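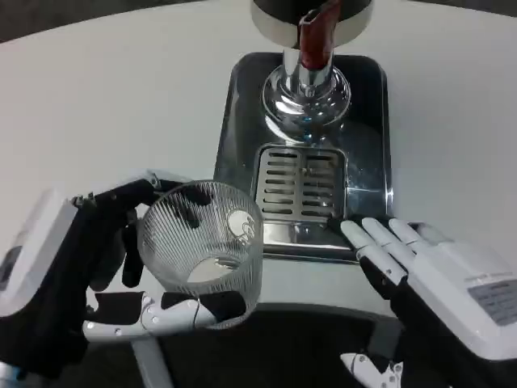
Left hand on the tumbler, right hand parked by the drip tray. Head cam view.

skakedine_shop
Posted in: Home and Shared Shop Builds

OK so the drink project has reached the stage where I want other people to pick at it! The hands are mounted, the dispenser is on the white table, and I'm working on the approach move, where the left hand brings the glass over to the spout. I'm using a ribbed tumbler (the one with the rooster on it) and my grip has the fingers over the top of the rim and the thumb pushing in low on the side. It feels secure when I tug on it, but I keep wondering if I should be grabbing lower down. Controller is a Brelteck board I bought used, and the motion code is my own mess on top of Rarnero.

Opinions welcome. I have 281 saved poses at this point and I hate most of them.

mudflap2000
Nice looking dispenser, all that chrome! That would scare me though. My depth camera goes nuts on anything shiny, and your tray is basically a mirror. How are you finding the spout?

skakedine_shop
Cheating, kind of. The dispenser never moves, so I taught its position by hand and the camera only has to look for the glass. Which is clear, so, you know – I picked the two worst materials possible.

Botha_bench
I'm going to be the grump. Fingers over the rim is a bad habit. People drink from that edge, and you've got black finger segments wrapped right over it. Go around the body and leave the top alone.

mudflap2000
Eh, I disagree. It's a build in a shared shop, it isn't a restaurant. Get the pour working first and worry about the rim later. With a clear glass the rim is often the only edge the camera gets anyway.

Botha_bench
"Later" is how you end up with 281 poses you hate. If the grip changes, every pour pose changes with it. I redid mine in November and it ate 2 weekends.

skakedine_shop
Ouch, but fair. I do like the ribs for a body grip, they should give the fingers something to bite on. My worry is the thumb. There's a thin cable that loops over it right near the base of the glass, and if I drop the whole hand lower I think it drags on the tray.

tinsnips
Reroute that cable before you do anything else! I snagged one just like it and lost a whole evening to a finger that only worked when it felt like it. A bit of sleeve along the back of the thumb fixed it for me.

Also, what's the right hand for? Could it work the dispenser?

skakedine_shop
That's the plan, but for now it rests open on the table so it stays out of trouble. I had both arms moving last month and they bumped knuckles twice, so I'm doing one at a time.

Cable first, then I'll try a body grip with an empty glass and post the numbers. Botha_bench, if you still have your wrist angles from the redo, I'd love to steal them.

Botha_bench
Sure, I'll dig them out tonight. They're for a smaller hand, so don't paste them in blind.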